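Speaker notes: Neck relief, fret height and the limits of a low action
Nazma Gunawardena, Cabrera Guitar Repair
19 June 2023

Slide 1. Title
Introduce the shop. Bolt-on and set-neck electrics only tonight. Acoustics are covered in the July session. Say early that questions are taken after slide 4 and again at the end.

Slide 2. What the player asks for
Most work orders say "lower the action." The order of adjustment is fixed: tune to pitch, set relief, set string height at the saddles, check the nut, set intonation. Changing the order means doing some of it twice. Strings must be the gauge the player will keep using. A move from 9s to 10s adds tension and pulls the neck forward.

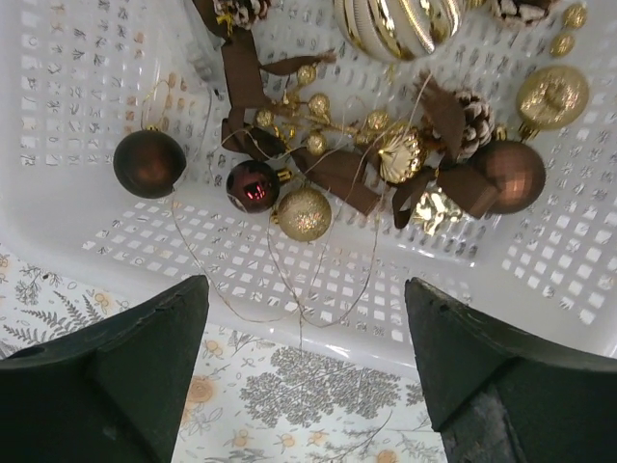
Relief is measured with a capo at the first fret and the low E held down where the neck joins the body. Read the gap with a feeler gauge at the midpoint. Turn the truss rod a quarter turn or less, retune, and read it again. Keep removed hardware in order by string. Saddle screws dumped together like Christmas ornaments scattered in a plastic laundry basket will cost more time than the setup, and on many bridges the outer saddles take shorter screws than the inner ones. A tray with six marked cells is enough.

Slide 3. The Midau bolt-on
Test guitar A. Maple neck, 22 frets, fixed bridge. It came in with fret buzz from the seventh fret up on the two low strings. Relief was within range, so the rod was left alone. A fret rocker found high frets at 12 and 15. Both had lifted on the bass side. They were reseated, clamped and glued, then leveled with the neck held straight. Pass the neck around here if the room is small enough.

Slide 4. The Torow set-neck
Test guitar B. Locking tremolo, thin neck. Points to make:
The bridge plate has to sit parallel to the body before any height is measured.
Block the tremolo when changing strings.
On this bridge string height is set at the two pivot posts. Slack the strings before turning them, or the knife edges wear.
The locking nut is shimmed from underneath. Do not file it.
Take questions.

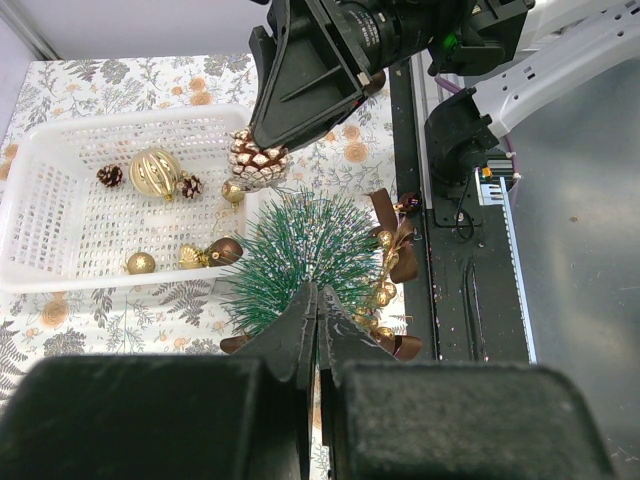 Slide 5. Reading the log
The shop log runs to 2,191 setups. Of the last batch entered, 54 came back for a second visit, and most of those were humidity changes. Show the page with the Ulteo baritone, which came back 2 times before the loose rod nut was found. Stress that the rod nut should be checked for bite before anything else is touched.

Slide 6. Tool list
Straightedge, notched and plain. Feeler gauges. Radius gauges. String height ruler. Fret rocker. Correct rod wrench for the instrument, since a near fit will round the nut. Leave the slide up during closing questions. Handouts are on the table by the door.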